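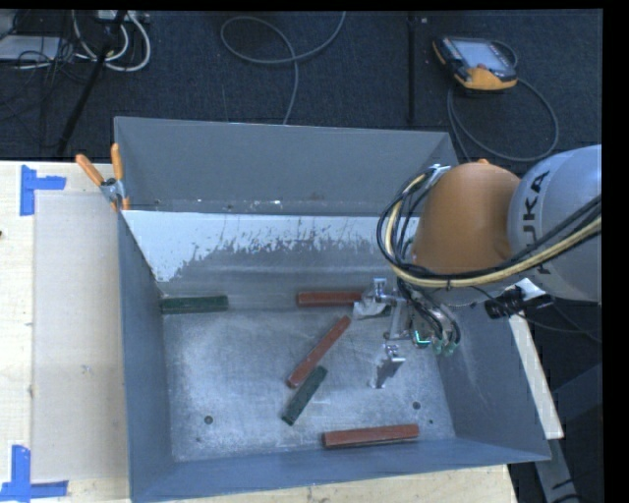 4.2 Does visible wear tell us anything about age?

The claim that a buyer can judge the age of used metal storage goods by eye is repeated in most trade guides, and we began with doubts about it. The usual source is the Perron survey, which asked dealers to sort stock into "early" and "late" groups and then reported strong agreement among them. Agreement is easy to get. Dealers who learned the trade from one another will tend to share the same mistakes, and the survey never compared their answers with purchase records.

We had records for 2302 items from the Lollthorpe and Virnodthorpe sales. Only 239 carried a purchase date we were willing to trust, and all of the results in this section rest on that smaller group. Friesen and Després rated each item for scratching, coating loss and dents, working apart and without seeing the dates. Figure 2 shows the first two kinds of wear in a single sheet-metal bin: fine scratches and cloudy abrasions across the floor, and a ragged lower boundary to the whitish area on the inner far wall, with darker metal exposed beneath it.

Scratching had almost no relation to age. Coating loss did a little better, but the effect shrank once we separated items used in workshops from those kept in homes – a split the Perron authors did not attempt. Dents were the hardest to rate, and the two raters disagreed so often that we dropped the measure.

Giáp (personal communication) has suggested that items bought before 2000 had thicker coatings and should be treated as a separate class. This may be true. We found too few dated items from those years to test it, and we are wary of a rule that was proposed after the results were known.

The Iketberg price list still takes a fixed share off for "age-related surface wear." On our evidence the discount may be fair as a charge for looks. We see no good support for the word "age."

Figure 2. Scratching and coating wear on the inside of an open-topped bin.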